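Stand August, Ansprechpartnerin Yanti Wijaya (Simulation), Greiferparameter bei Kieran Ackroyd.

# sketatitz-schublade

Simulierte Episoden zum Vergleich zweier Greiferregler, `nomow` (Positionsregelung) und `nustow` (Kraftbegrenzung). Arm, Zweifingergreifer und Möbel sind in beiden Varianten identisch, nur der Regler wechselt.

## Umfang

- 200 Episoden, je Regler 100
- 4 Kameraansichten pro Episode
- Startpose des Arms pro Episode neu gezogen, Seed in `meta.json`

## Ansichten

Einzelbilder aus der Schubladenszene, Nah- und Außenansichten: 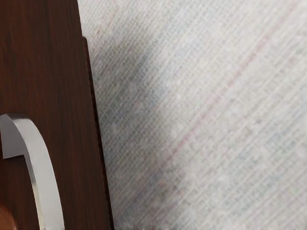
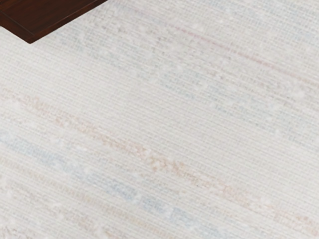
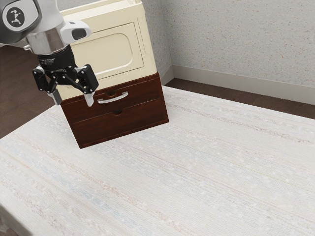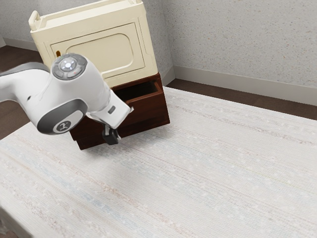 ## Auswertung

Eine Episode gilt als erfolgreich, wenn das Schubladengelenk den Sollweg erreicht und der Greifer danach keinen Kontakt mehr meldet. Der Gelenkwert kommt direkt aus dem Simulator, die Bilder gehen nicht ein. `eval.py --regler nustow` schreibt eine CSV pro Regler.

## Bekannte Probleme

- In 9 Episoden fehlt der letzte Kraftwert. Cyril Tapley hat sie in `skip.txt` eingetragen, `eval.py` überspringt sie.
- Die Nahansichten zeigen in manchen Posen weder Finger noch Kontaktpunkt. Für bildbasierte Regler nur zusammen mit einer Außenansicht verwenden.
- Reibwerte am Griff sind geschätzt. Abgleich mit dem Prüfstand in Oei steht aus.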